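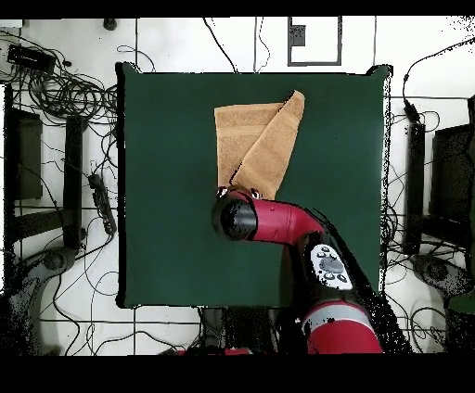

*Toalla de rizo color tostado, doblada a lo largo.*

# Toallas ásperas y con olor aunque estén recién lavadas

**Refugio Ledesma** · Hogar y limpieza › Lavado de ropa · noviembre

Buenas. Llevo una casa de huéspedes pequeña, con tres habitaciones, y desde que nos mudamos al edificio nuevo las toallas me salen mal. Salen limpias, eso sí, pero rasposas, y además secan peor que antes: te pasas la toalla por la espalda y el agua se queda donde estaba. Algunas, sobre todo las de mano, cogen un olor agrio en cuanto se humedecen otra vez. Secas no huelen a nada.

Datos, por si sirven:

- Lavadora Kendar de carga frontal, de 6 kg. La compré de segunda mano con la mudanza. La anterior era de carga superior.
- Detergente líquido Latow, el de botella grande. Echo hasta 70 ml por carga, según lo sucias que vengan.
- Suavizante siempre, el tapón lleno.
- Lavo a 40 grados, programa de algodón corto.
- Tiendo dentro, en un cuarto interior con una ventana que da al patio de luces. No tengo secadora ni sitio donde ponerla.
- El agua aquí es dura. Pedí el dato a la oficina del agua y me dijeron 203 mg/l de carbonato cálcico. En el piso de antes no lo sé, pero el hervidor no criaba costra y este sí.

He probado a echar más suavizante, y salen más blandas el primer día pero creo que secan todavía menos. También probé una vez con vinagre en el cajetín y no noté gran cosa. Las toallas son de algodón, de gramaje medio, compradas en dos tandas. Las más nuevas tienen menos de un año, así que no me hace gracia cambiarlas todas.

¿Es el agua, es la máquina o soy yo? Y si hay que tratarlas de alguna manera, ¿merece la pena o las paso a trapos y empiezo de cero? Gracias de antemano.

---

## 3 respuestas

### Fiifi Mahama

Te cuento lo que haría por orden. He trabajado bastantes años en la lavandería de un hotel y esto lo he visto muchas veces cuando se cambia de agua o de máquina.

Lo más probable es que tengas dos cosas a la vez: restos de producto en el rizo y cal. El suavizante deja una película sobre la fibra, por eso la notas blanda y por eso no absorbe. El detergente que no se aclara bien se queda debajo de esa película. Y con agua dura una parte del detergente se gasta en la propia cal, con lo que la tentación es echar más, y el aclarado de una carga frontal no da para tanto. Vienes de una de carga superior, que suele usar mucha más agua. La dosis que te funcionaba allí no tiene por qué valerte ahora.

**Primero, la máquina.** Es de segunda mano y no sabes cómo la llevaban. Saca el cajetín entero y lávalo con agua caliente y un cepillo de dientes viejo, también el hueco donde va metido, por la parte de arriba. Abre el filtro de la bomba (pon una bandeja baja y un paño, que sale agua). Pasa un trapo por dentro de los pliegues de la goma de la puerta. Después un ciclo vacío a la temperatura más alta que tenga, con limpiador de lavadoras o con percarbonato. Si del desagüe sale agua turbia o con pelusa gris, repites.

**Luego, las toallas.** No las hagas todas de golpe. Coge cuatro o cinco de las peores y lávalas a 60 sin detergente ni suavizante, en el programa largo. A mitad del lavado mira por el cristal: si hay espuma sin haber echado nada, ya sabes lo que llevan dentro. Repite hasta que casi no se vea. A mí lo normal es que me pidan dos lavados, alguna vez tres.

Cuando ya no hagan espuma, les das uno más a 60 con percarbonato, dos cucharadas soperas en el tambor. Eso es para el olor. Mira antes la etiqueta si alguna es de color oscuro, que las puede apagar un poco.

**Y a partir de ahí, el día a día:**

1. Nada de suavizante en toallas. Nunca.
2. Menos detergente. Con tu agua mira la columna de agua dura de la botella y quédate ahí, con el tapón medidor y sin colmo.
3. Carga floja. Seis kilos es lo que admite la máquina con ropa de algodón seca, pero el rizo mojado ocupa mucho. Yo dejaría un palmo libre arriba del tambor.
4. Aclarado extra si tiene el botón. Las Kendar que yo he usado lo tenían, aunque en algunas hay que pulsarlo antes de elegir el centrifugado o no te lo coge.
5. Al sacarlas, sacúdelas fuerte por los dos extremos antes de colgar. Levanta el rizo y se nota en el tacto.

No las tiraría. Con menos de un año y algodón de gramaje medio deberían volver bastante bien. Las más viejas, según. Si después de todo esto echas unas gotas de agua encima y se quedan en bolita, esas ya sí las pasaría a otro uso.

> **Comentario de Refugio Ledesma:** Muchas gracias. Acabo de abrir el filtro y mejor no digo lo que había. ¿El percarbonato es lo mismo que la lejía en polvo? En el súper de aquí solo veo lejía.

> **Comentario de Fiifi Mahama:** No es lo mismo. El percarbonato es blanqueador con oxígeno y suele estar con los quitamanchas. En la etiqueta pone percarbonato de sodio. La lejía con cloro no la uses para esto, castiga el algodón y te puede dejar cercos. Y no mezcles lejía con vinagre ni con ningún desincrustante, en ningún caso.

---

### Ruairí Lynch

Es el agua. Pon un descalcificador y listo. Nosotros pusimos uno de la marca Brineo y mano de santo, ni costra en el hervidor ni nada. Lo de lavar sin jabón me parece gastar luz.

> **Comentario de Anahera Baxter:** Para tres habitaciones y de alquiler (no sé si es el caso) es una obra. Y no quita lo que ya está metido en la toalla.

> **Comentario de Refugio Ledesma:** Es de alquiler, sí. Tendría que hablarlo con la propiedad. De momento no.

---

### Anahera Baxter

De acuerdo en casi todo con Fiifi Mahama, pero añado lo del secado, que a mi juicio es la mitad del problema del olor y no se ha tocado.

Un olor que aparece al humedecerse y desaparece en seco es casi siempre de bacterias que siguen en la fibra. El lavado a 40 no acaba con ellas y el secado lento les da tiempo a crecer otra vez. Un cuarto interior, en noviembre y con las toallas tendidas juntas, te puede tener la ropa húmeda más de un día. Puedes dejarlas perfectas con el lavado y que en un mes estén igual.

Lo que a mí me ha funcionado en un piso con el mismo tipo de patio:

- Centrifugado al máximo que dé la lavadora. Las toallas lo aguantan sin problema.
- Sacarlas en cuanto termina. Si el programa te acaba de madrugada, usa el inicio diferido para que termine cuando estés levantado. Una carga que pasa la noche dentro del tambor la vuelvo a lavar.
- Colgarlas de un solo lado de la cuerda o en dos cuerdas, haciendo puente, de manera que pase aire por el medio. Dobladas por la mitad sobre una sola barra se secan por fuera y la parte interior sigue mojada.
- Un ventilador normal de pie, al mínimo, apuntando por debajo del tendedero. Gasta poco. Si además tienes un deshumidificador, puerta cerrada y deshumidificador; si no lo tienes, ventana entreabierta.
- No doblar ni guardar hasta que el borde y el dobladillo estén secos. El rizo engaña, se nota seco antes. La cenefa y las costuras son lo último.

Sobre la aspereza: al secarse sin movimiento el rizo se queda tieso, y eso pasa también con toallas perfectamente limpias. Parte de lo que notas es eso y no se va a ir del todo sin secadora. Sacudir antes de tender ayuda, y volver a sacudir a medio secar ayuda más. Si tienes una lavandería de monedas cerca, diez minutos de secadora con las toallas ya casi secas las deja como nuevas. En mi barrio hay una, la de Ó Conaill, y llevo allí las de las visitas.

El vinagre: una vez no hace gran cosa, como has visto. Hay quien lo usa en cada lavado en lugar de suavizante. Yo no lo haría de continuo por las gomas de la máquina. El ácido cítrico disuelto en agua, en el cajetín del suavizante y de cuando en cuando, me da mejor resultado con la cal y no deja olor. Tampoco en cada lavado.

Una cosa en la que no coincido con la primera respuesta es en lavar siempre a 60. Para las toallas de huéspedes sí, sin duda. Para las tuyas, si las cambias a menudo y secan rápido, yo alterno.

> **Comentario de Fiifi Mahama:** Me parece bien. Yo hablaba de las de huéspedes. Lo de la cenefa es verdad, es donde siempre se queda la humedad.

> **Comentario de Refugio Ledesma:** Pongo cómo va. He hecho una tanda con cinco de las de mano. El primer lavado sin nada sacó muchísima espuma, el segundo poca y el tercero nada. Luego percarbonato a 60 y tendidas en dos cuerdas con el ventilador. Absorben otra vez. Siguen un poco ásperas, menos. De olor no he notado nada, pero llevan solo dos usos. La semana que viene hago las de baño, que son las que más pesan, y ya digo. Una duda: los albornoces, ¿igual?

> **Comentario de Anahera Baxter:** Igual, pero de uno en uno o de dos en dos, y con el cinturón metido en una bolsa de malla.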